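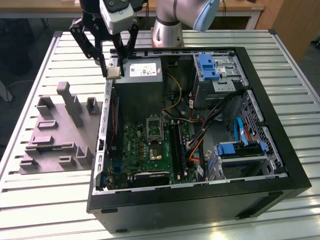 Bresport students take their PC-building robot to the Tukent Open

Hello from the robotics club at Bresport College! I run the club, I've never written a press release before and I've been told to keep it short, so I'll do my best.

In July our team of 17 students is off to the Tukent Open, a student contest where robot arms have to put computers together. Teams get 20 minutes per run and a full score is 1,000 points. The job everyone worries about is the processor – a small square thing that the gripper has to lower into an open socket on the motherboard, inside a case full of cables, without bending anything. I still hold my breath every single time.

We call our project Kamolrat (the students voted, I lost). They have spent most of the year on it, after lessons and through a fair few lunch breaks. One group looks after the arm and the gripper, another writes the code, and a third drew and 3D-printed the fixture that stands beside the case, all raised blocks with a little square socket block among them. That fixture has been through 15 versions and I think there's one of each still in my cupboard.

What I love is how much they've picked up along the way. Some of them had never seen the inside of a desktop computer when they joined, and now they argue over cable routing at the bus stop!

Brirkura, the repair shop on the high street, has given us a pile of old desktops to practise on, and we're very grateful. If you've got one gathering dust in the loft, we'd love that too – just take the hard drive out first, please.

Come and see us before we go. The workshop is open to families and the press from 4pm on our July open afternoon, and the students will be running the robot and happily answering questions. Press visits can be booked through the college office. There will be cake.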